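### 4.2 Laundry handling

Of the chores we considered, laundry is the one people ask about most. It is also the one where published results are hardest to compare, as most groups report folding and leave out everything that comes before it. We split the chore into short steps and looked at each on its own: reaching the basket, taking hold of a garment, lifting it clear, and letting go at the right place.

The robot was driven by a trained operator. Živković and Gebru (Clesine) wrote the task list, and Kos handled the scoring. We recorded 3,000 attempts and kept the operator's spoken notes with each one.

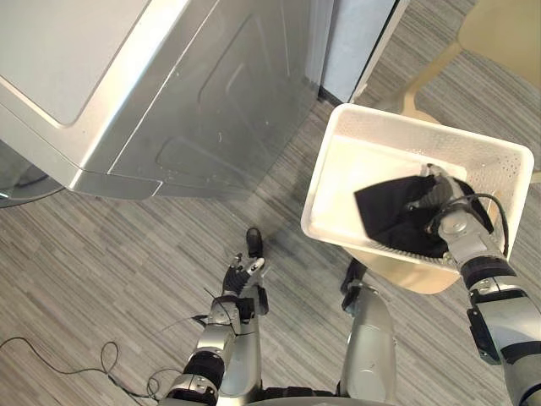
Dark clothing gave the operators more trouble than any other kind. Folds in black fabric are hard to make out on a head camera, so an operator often closed the gripper on a guess and then had to look again. An attempt was scored as a failure if the garment was dropped, if a second item came up with it, or if the step took longer than 12 seconds. Moving the basket was not a failure unless it tipped over.

The rim of the basket matters more than we expected. A light plastic basket slides when a garment catches on it, and a person steadies it with the free hand without thinking. In the first version of the task list we had no step for this. Hoxha added one in January, and the second arm was then allowed to hold the rim during a grasp.
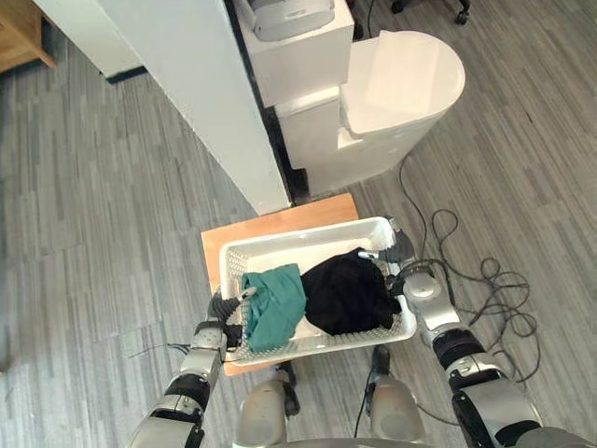 **Figure 5.** Two garments, one teal-green and one black, in a perforated white basket. The left gripper is at the teal-green cloth and the right gripper is over the far rim.

We do not claim from these trials that a machine can do the laundry. Each step was scored separately, and a run of good steps under an operator says little about a full load handled without one. Sorting by color and checking pockets were left out of the task list. Section 4.3 takes up the transfer between baskets.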